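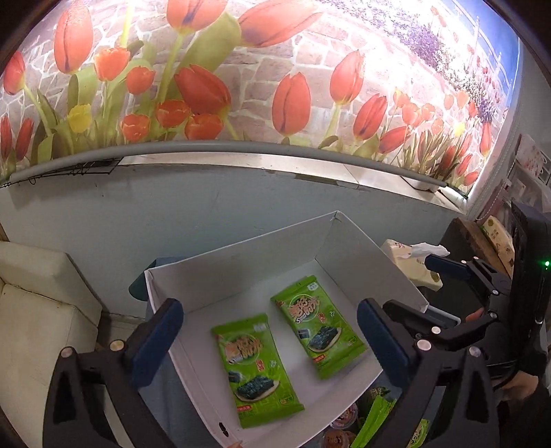 Packing Operative (Mixed Snack Cartons), Nunville
Vendeck Fulfillment
Reference: 158
Posted: December 2024

Vendeck packs and ships mixed snack cartons for offices, schools and small retailers. We are hiring packing operatives for the Nunville site, second shift. The positions are permanent and full time.

Duties

Pick items against a printed or on-screen order list.
Assemble flat cartons, fill, check and seal them.
Place fragile goods such as crackers, crisps and rice cakes face up, with nothing heavy on top.
Scan each carton into Pal, our stock system, before it leaves the bench.
Record damaged packets, short dates and wrong labels on the shift sheet.
Read lot codes and allergen statements on imported goods. Where the original label is not in English, the operative checks that the English sticker is present and legible.
Keep the bench and the floor around it clear.

Shift target is 400 cartons per team. There is no individual piece rate. New starters work alongside a trained operative until they are signed off on the bench, the scanner and the sealing machine.

Requirements

Able to stand for a full shift and lift cartons from floor to bench height.
Able to read and follow written instructions in English.
Basic arithmetic.
Legal right to work in the United States.
Closed shoes with a non-slip sole. Safety shoes are not required on the packing floor.

Previous warehouse or food handling work is useful but not essential. A food handler card is required within 14 days of the start date. Vendeck pays the course fee.

Applicants should note that sesame, peanut, tree nut, soy, milk and shellfish products are handled on every line. We cannot offer an allergen-free bench.

Hours and pay

Second shift runs from mid-afternoon to late evening with one meal break and 2 short paid breaks. Overtime is offered before major holidays and is voluntary. Wages are paid weekly by direct deposit. The hourly rate and shift premium are stated in the offer letter and are the same for all new operatives. Health coverage and paid leave begin on completion of probation.

Location

The site is on the Brirnorent road, north side of Nunville. Parking is free. The last bus toward town leaves after the end of the shift.

How to apply

Complete the application form at the Vendeck front office or on our careers page and quote the reference number. Attach a work history; a cover letter is not needed. Selected applicants attend a short interview and a practical test at the bench. Applications not taken forward are kept on file until June and then deleted.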